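Can a robot make you a cup of tea yet? I asked myself that this morning – while waiting for my own kettle, of course! You just turn a knob and off you go. A robot has to find the right knob, grip it and turn it just enough. 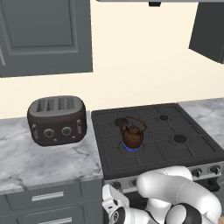 So robots often practise in a pretend kitchen inside a computer first. They can get it wrong 500 times and no real mugs get smashed (I wish I could say the same). Real kitchens are still tricky for them, so you'll be doing the washing-up for a while yet!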